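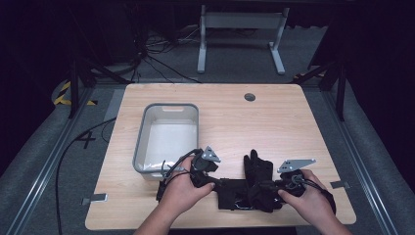

¿Se puede quitar una mancha blanca de calor en una mesa de madera sin lijar?

Publicado por marisol_vq el 16 de enero de 2023

Buenas. Dejé una olla recién sacada del fuego sobre la mesa del comedor, con un salvamanteles demasiado fino, y al levantarla había un cerco blanco del tamaño de un plato. La mesa es de haya clara, modelo Asthorpe, comprada de segunda mano. Creo que está barnizada, pero no lo sé seguro. He pasado un paño húmedo y no cambia nada. He leído lo de la mayonesa, la pasta de dientes y la plancha, y no me fío de ninguna de las tres. No quiero lijar todo el tablero por un cerco. Si hace falta comprar algo, que no sea caro.

Ita Heffernan

Si es blanca, es humedad atrapada en el barniz y suele tener arreglo. Si fuera oscura, habría llegado a la madera y ahí sí toca lijar.

Primero averigua el acabado. Echa una gota de alcohol en un sitio que no se vea, por ejemplo debajo del canto, y espera un minuto. Si se pone pegajoso, es goma laca. Si no pasa nada, será poliuretano o laca.

Después prueba con la plancha, que funciona mejor de lo que parece. Sin vapor y con el depósito vacío, a temperatura mínima, con un trapo de algodón blanco doblado entre la plancha y la mesa. Pasadas de cinco segundos, levantas y miras. Con goma laca no lo hagas, se reblandece.

Si queda un velo, lana de acero 0000 con unas gotas de aceite mineral, siempre en el sentido de la veta y sin apretar. Luego cera incolora. Yo uso la de Hegarty, me costó 19 euros y el bote dura años.

toni_bricolaje

Pasta de dientes y a frotar. A mí me fue bien.

P. Lledó

Cuidado con la pasta de dientes: es abrasiva y en un barniz brillante deja un redondel mate que luego se ve más que la mancha. En uno satinado se nota menos.

Añado una cosa a lo de la plancha. Si la mancha es reciente, espera un par de días antes de tocarla, que a veces se va parte sola con la calefacción puesta. Y si al final hay que lijar, empieza con grano 240 y no con el 120 que venden en los packs. Yo empecé con el 120 y todavía se ven las rayas a contraluz.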